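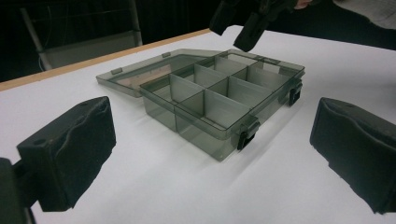
How far apart should the fingers be before the gripper comes down over a part?

Wide enough that both pads clear the part with a thumb's width to spare each side, then close slowly until both pads touch.

Gripper notebook, Stusero workshop, October 2021
Written by Concetta, with additions from Manuela where marked.

Picking up from the last entry. The linkage on the left unit is fixed. The pin had worn an oval in the printed arm, so I drilled it out, pressed in a brass sleeve and put the pin back. The slop at the fingertip is gone as far as I can feel by hand. The right unit still has the old arm. I'd like to leave it for now so we have something to compare against.

Pads. We're still on the black foam covering. It wrinkles on the inner face where the wrap turns the corner, and I spent a good part of the evening trying to get it flat. Tried warming it with the hair dryer, tried cutting a relief notch at the corner, tried stretching it while the glue set. The notch helped most. The stretched one looked good for an hour and then pulled itself loose at the top. For anybody doing the next set: notch first, glue the flat face, leave it clamped overnight, then do the corners the next day. Contact cement on both surfaces. The spray stuff in the yellow can doesn't hold.

The wrinkles don't seem to matter for blocks and cups. They do matter for thin walls, where one fold touches before the rest of the pad and the part turns in the grip. Mahnaz wants to try a thin silicone sheet over the foam. She has an offcut at home and will bring it.

Test part for this round is the smoky organizer box with the dividers, lid open and laid back on the table. I picked it for a few reasons. The walls are thin and they flex if you squeeze. The latches hang on one side, so the two long walls don't present the same face to the pads. And with the lid open the weight sits off to one side, so a grip that is centered on the box body isn't centered on the load. The old test block hid all of that.

What I want out of the box trials:

a. Lift with the lid open, straight up, hold, set down.
b. Same lift with the lid closed and latched.
c. Close the lid with one gripper while the other one steadies the body.
d. Snap the latches. I don't expect this to work with flat pads. The tip on the other gripper may do it if we can get the angle.

Results so far, all by hand, motors off:

Lid closed lifts are fine. I stopped writing them down.

Lid open lifts tip toward the lid unless the pads are moved back toward the hinge. Once I moved them back it stayed level enough to carry across the table. If the box tips more than a little, the lid swings and takes everything with it. Brunello suggested gripping low, near the floor of the box, and that cut down the wall flex a lot. The lower part of the wall is backed up by the dividers and the floor, so that makes sense.

Lid closing took longer than I hoped. You have to get a tip under the far edge of the lid, lift past vertical and then get out of the way before it drops. I kept catching the tip on the rim. With a second person steadying the body it went better.

Latches: not yet.

Force. The kitchen scale trick works for a rough number. Turn the scale on its side in the vise, close the fingers on it through a wood block, read the peak. At the current spring setting I read 2,000 grams, which is more than this box needs. I backed the spring off until the walls stopped bowing and the reading was 69 percent of what it had been. Marked the adjuster with a paint pen so we can get back to it. If you move it, please write it here.

Opening. Full opening between pads is 13 centimeters on the drawing. I haven't measured the real one since the sleeve went in. The trigger return is slower near fully open and I think the cable is rubbing where it leaves the handle. There's a shiny spot on the housing. Needs a bigger radius there, or a bit of tube.

Bracket. The mounting bracket behind the pad is still the version from May. Nives drew a new one with slotted holes so the pad angle can be set without shims. It's in the shared folder as Cirillo bracket, second version. Print it at 70 percent infill, four walls. The first one I printed was too light and cracked at the screw. Nives also asked that we stop using the countersunk screws there because they wedge the layers apart. Pan heads with a washer from now on.

Addition, Manuela: I tried the lid with my left hand on the steadying gripper and it's much easier if the steadying pads are already closed before the other one moves. If you try to do both together the box walks across the table. The white top is slick. I'd put down a rubber mat, but then the results won't match what we have. Leaving it bare.

Addition, Manuela: the dividers pull out if you lift by one of them. They went back in, but don't do it.

Parts to order, the Gostard account has credit on it:
Brass sleeve, same size as before, enough for the right unit
Cable and cable tube
Pan head screws and washers
More foam, the denser one if they have it
Contact cement, small tin

The Cundotthorpe group asked for our drawings. I told them they can have the linkage now and the bracket once the new one has been through a few evenings of use. Brunello will send the files.

Next session:
Swap the bracket on the left unit only.
Fit Mahnaz's silicone on one finger, leave the other in foam, repeat lift a.
Look at the cable exit.
Try the near latch with the pointed tip, coming from below and pushing the flap up. If it won't go, try with the box clamped so that we know whether the trouble is the tip or the box moving.

Left on the bench for whoever is in first: the old left arm with the oval hole, in the jar lid. Don't throw it out, I want to measure it.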